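# Small-parts sorting: questions about the table, mat and tray

**Which table should I use?**

Any flat table with room on all sides. Sit or stand so that both forearms clear the edge. Remove loose tape and old labels from the working area first.

**What goes on the surface?**

Gridded paper sheets, laid edge to edge in panels. The grid gives a reference for returning the tray to the same spot. Flitley supplies the sheets in packs of 80 – order code 2332. Plain squared paper of a similar weight will also do.

**Where does the tray go?**

Towards the far side of the mat, open side up, with clear space in front for the part being handled. Small cylinders are placed in front of the tray first and lifted in from there. 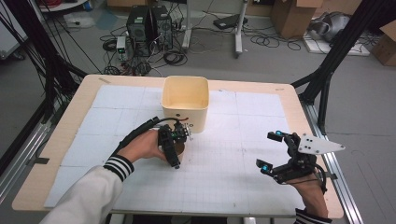

Rahel Koller writes that she prefers the tray on her left, as she found herself reaching across the mat for every part. That is acceptable, provided the position is marked on the grid and kept for the whole batch.

**Cylinders roll. Can I use a lipped mat?**

Yes, up to a lip of 3 mm. A higher one catches the wrist. Standing the cylinders on end is usually enough.

**When should a sheet be replaced?**

When it creases, lifts at a seam or no longer lies flat. Replace the single panel and leave the others in place.

**Can the tray be washed?**

Card trays cannot. Brush them out and check the corners for trapped parts. Plastic trays may be rinsed, then dried fully before use.

**How large is a batch?**

The standard batch is 59 parts. Larger orders are split – an order of 173 makes two full batches and one of 55.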